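We use cookies to keep this site running and to remember your reading preferences. Accept all / Manage settings

The summer the staplers won

By the student desk, 1st August

Loading a stapler. You do it without looking. Flip the top, drop a strip in, snap it shut, done. Now try it with two arms that have no fingertips and a brain you trained yourself over July.

That is the job the Vik robotics club picked for its summer project, and the students will tell you, loudly and all at once, that they thought it would be the easy one. The other option was folding napkins. The vote wasn't close.
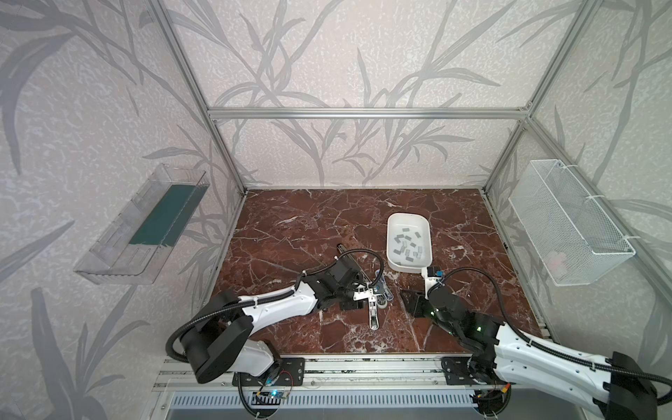 Both arms at the bench, with the gray strips in their tray.

The bench is named Hemon, after a street one of the members grew up on. Red marble underfoot, leafy wallpaper on the walls, a look closer to a hotel lobby than a lab. People walk in and comment on it before they comment on the robots.

Club hours are late afternoon till whenever. Two students drive, one watches the screen and calls out trouble, then they swap. Everyone has a favorite side. The left arm is said to be smoother, the right arm is said to be moody, and there is a long argument on the whiteboard about wether that is the arm or the person driving it.

They have over 2,000 practice runs saved so far. Plenty are bad. The club keeps the bad ones too, in a folder called Drokham, and new members have to sit through an hour of it before they touch anything. Dropped strips, mostly. Strips picked up sideways. A stapler shoved clean across the bench.

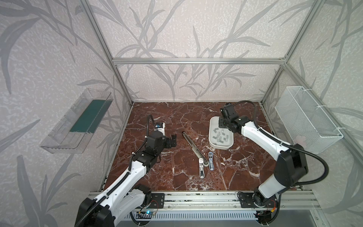 Picking the strip is the part that eats the hours. They're small, they slide over each other, and when two are stuck close together the gripper likes to come up with both or with nothing. One first-year spent three evenings on the approach angle alone. Came in a little steeper each night, wrote every change in a notebook, went home, came back.

"You start dreaming about staples," the club's programmer said. Not joking, or not much.
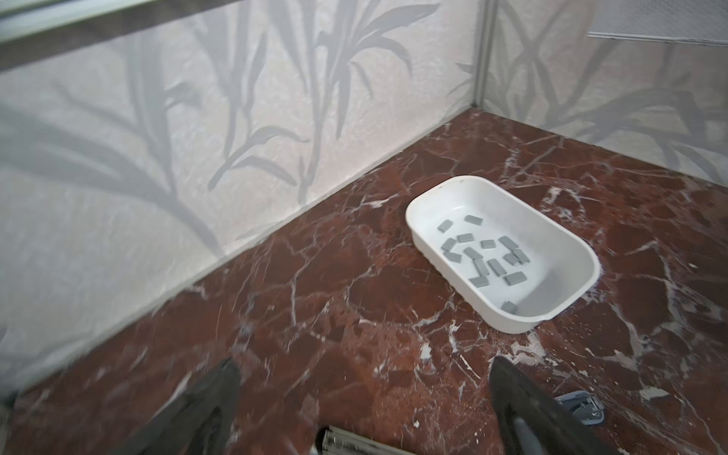 VIK ROBOTICS CLUB — Student Projects, Summer Session

The wrist view is where they do most of their learning. From across the room everything looks fine. From up by the fingers you see how far off you are, and which strip you should of gone for in the first place. The lone one away from the pile, say. New drivers dive for the middle every time.

Scoring is simple. A run counts if a strip ends up in a stapler and the stapler closes. No partial credit, though there have been requests. The best driver in the club is also the youngest, and plays the cello, and says it's the same thing — small moves, don't rush, breathe.
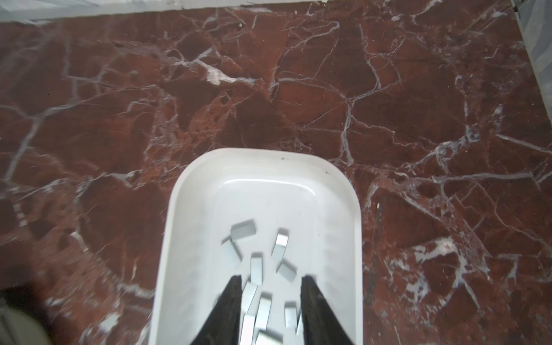
What comes next

Grasus, the regional student meet. Teams bring one household task and run it in front of judges, no hands on the controls. The club has never entered before. They still need a travel case, a spare gripper and a ride for the whole lot, and the napkin people have started asking for bench time again.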